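Navigation simulée : le robot Tuleo traversait le bas des murs

Lettre interne du projet Valier, 3 janvier 2026

La campagne d'essais de navigation en intérieur a été suspendue pendant 14 jours à la suite d'un défaut de collision dans le simulateur. La politique évaluée, destinée à la base mobile Tuleo, obtenait des résultats anormalement bons sur les trajets longeant les parois. La relecture des trajectoires par Jinfeng Jin a montré que le centre de la base passait, par endroits, derrière le plan du mur. Aucun contact n'était signalé par le moteur physique et l'épisode était compté comme réussi.

Le défaut concerne la pièce carrelée, celle qui sert de référence pour les essais à faible texture : sol turquoise uni, murs sombres à joints clairs, un radiateur fixé bas, une table et deux chaises. Sur les 184 épisodes de la dernière série, 6 présentaient une pénétration franche du mur. Les autres ont été rejoués par précaution, mais leurs trajectoires restaient dans le volume libre.

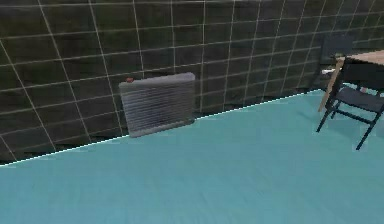
L'origine est une erreur d'échelle à l'export. Le maillage visuel et le maillage de collision sont produits par deux scripts distincts. Lors de la mise à jour d'avril, le premier est passé en mètres, tandis que le second a conservé un facteur correctif devenu inutile. Les panneaux de collision se trouvaient donc réduits en hauteur et remontés par rapport au sol. Le rendu restait correct et les capteurs de profondeur, calculés sur le maillage visuel, renvoyaient des distances plausibles. Seule la détection de contact était fausse, et uniquement sous la hauteur du capot de la base.

Le contrôle automatique n'a rien relevé. Il lance une sphère contre chaque paroi à mi-hauteur, zone où le panneau de collision existait toujours. Un essai au ras du sol aurait suffi. Obed Agbeko a ajouté ce tir bas à la procédure, ainsi qu'une comparaison des boîtes englobantes entre les deux maillages, avec rejet de l'export au-delà d'un écart de 2 millimètres.

La conséquence pratique dépasse la statistique. La politique avait commencé à exploiter le passage : dans les épisodes fautifs, elle coupait l'angle de la pièce au lieu de contourner le mobilier. Transférée telle quelle sur la machine réelle, elle aurait commandé une translation vers une cloison à vitesse nominale. L'arrêt d'urgence par pare-chocs reste actif sur Tuleo, mais il n'est pas dimensionné pour servir de moyen de navigation. Le transfert vers le banc de Grernbridge a donc été bloqué, et les poids issus de cette série ont été retirés du dépôt commun.

Les essais de requalification se font en deux passes. La première s'effectue sans mobilier, pour vérifier la fermeture du volume sur tout le pourtour, angles compris. La seconde réintroduit les obstacles un par un, chacun étant contrôlé séparément. Les pieds fins posent un problème connexe : leur forme de collision simplifiée est plus large que leur forme visible, ce qui produit l'erreur inverse, à savoir des contacts déclarés sans contact apparent. Ce point est ouvert dans le suivi et ne bloque pas la reprise.

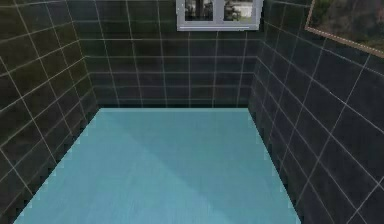

Pour Tuncay Kahraman, la correction est nécessaire mais insuffisante : tant que deux scripts écrivent deux géométries, l'écart reviendra sous une autre forme. Il demande que le maillage de collision soit dérivé du maillage visuel dans une seule chaîne, et que toute amélioration brutale du taux de réussite entraîne une relecture manuelle avant publication des chiffres. Il rappelle aussi que les profondeurs simulées ne doivent plus servir de preuve de la présence d'un obstacle physique.

La fusion des scripts est confiée à Ozan Avcı. En attendant, les équipes qui utilisent la pièce carrelée doivent régénérer leurs fichiers de collision et vider le cache local. Les résultats obtenus depuis la mise à jour d'avril sur cette pièce ne doivent pas être cités sans avoir été rejoués.

2 commentaires
14 partages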